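July — notebook, small bedroom, afternoon session

Started just after lunch, which was a mistake with the sun where it is, but the room was free and I'd promised Samina Abbasi I'd get the bedding half of the job written up before she goes back to the Sala samples. So these are my notes as I went, tidied a bit. Colour comments are by eye only, no swatch card, don't quote me.

What we're trying to settle: how to handle, fold and store the soft stuff in a small room where the bed is the only decent work surface. Everything ends up on the mat sooner or later. I want a routine that whoever's on next can follow without ringing me.

Clothes first. Long pieces are a pain! Sleeves especially. If you pick up a shirt anywhere but the shoulder seam the whole thing swings round and you lose the line you wanted to fold on. I tried starting from the cuff on the theory that you could lay the sleeve down first and let the body follow, and it sort of works on heavier cloth, but anything light and floppy just puddles. Shoulder seam, both hands, lower it down away from you. That's the rule until someone shows me better.
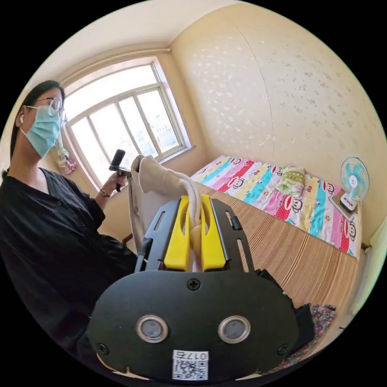 Pale cloth also shows every mark, so hands get washed before the light pile and not between the light pile and the dark one (I did it the other way last time and wasted ages). Masks stay on for the shaking out. I had mine off for the first two blankets last month and sneezed all the way home.

Folding order as it stands:

Big flat things, in half and in half again, then in thirds
Towels next, long side first
Clothes after that, sleeves in
Anything with stuffing goes last, because it squashes whatever you put it on top of

The 8 minute limit I set for a full pile is too tight if you want square corners. I got to 16 going carefully, and that was with me stopping to rewrite the labels. I'd say leave the clock out of it for now and look at the corners instead.

Now the mat. I've gone on about this to everyone, but a woven mat is a lovely thing to fold on. It's cool under your arms, cloth slides on it just enough, and the fine lines give you a straight edge to work to — lay your hem along a line and you can see straight away if you've drifted. Don't drag anything with a zip or a buckle across it though. And don't kneel on the edge! Fold from the side of the bed and reach. If the reach is too far, walk around.

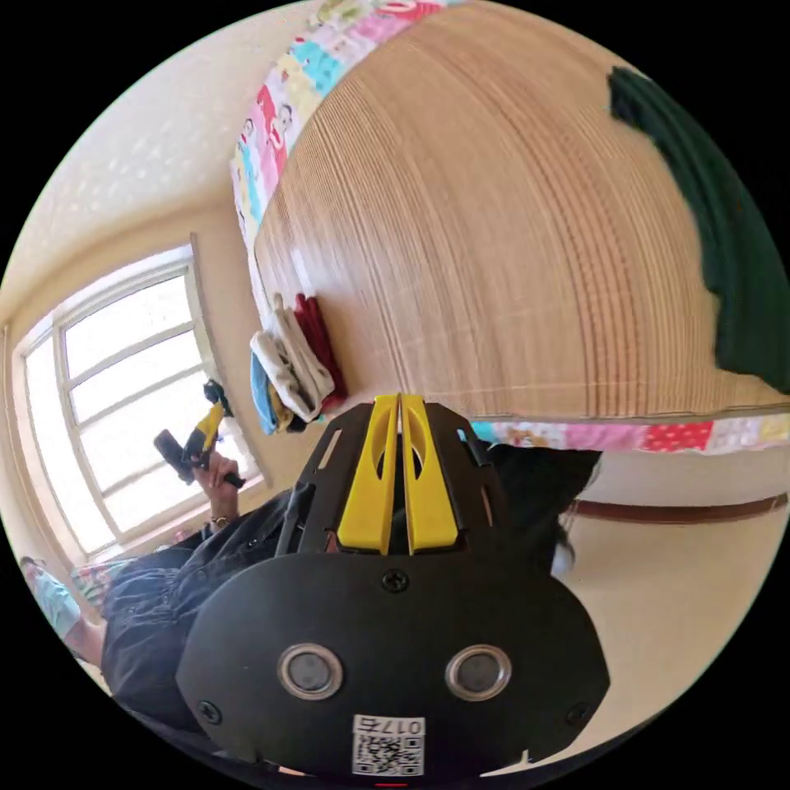 Patchwork wants its own note. The seams sit proud where the squares meet, so a quilt never folds as flat as a plain blanket of the same size, and if you force it you get a hard ridge down the middle that takes days to drop out. Loose fold, refold on a different line each time. Samina reckons you should roll them, the way they do it at Inberg, and I said I'd try it, and I haven't yet. Pencilled in for next session.

Reds stay away from whites in the stack if there's any chance at all of damp. I know, I know, everyone's mum told them that. Put a plain sheet between them if you've run out of room. Tools go back in the kit when the job's done and stay off the bedding, and I'm writing that down mostly for me.

Blankets: dark green folds up nicely into a block and holds its shape. Happy with that one. The Flostano storage bags turned up and they're a good size for one blanket, hopeless for two, whatever it says on the packet. I'll ask Soko if they do a deeper one before we order more of anything.

Pillows, then. I'd left them to the end because they're boring and then they took the longest. The ordinary square-ish ones you can grab however you like. The long ones are another matter. Hold one by the tip and all the filling wants to head for the other end, so you get a fat end and a limp end and have to pat it back. Hold it in the middle and it folds over your arm. Best so far is one hand near the end and the other underneath a third of the way along, set it down on the mat, then a couple of gentle shoves from each end to even it up. Covers with the opening on the short side are easier to get on if you turn them inside out first and pull them down over the pillow like a sock.
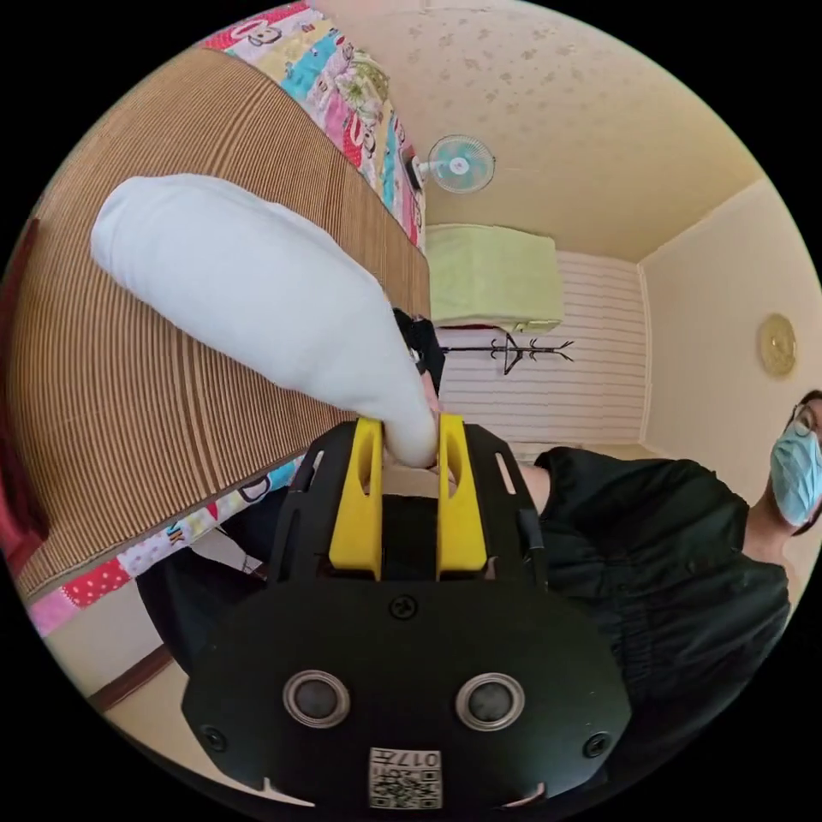 Long white pillow, held at the narrow end, striped mat behind.

Still to do: try the rolled quilt, re-do the labels in thicker pen, find out whether the lumps in the long pillows come out with a wash or whether they're just like that now. Also move the start to the morning. The light through that window is fantastic for spotting stains but I was squinting at my own notes by three.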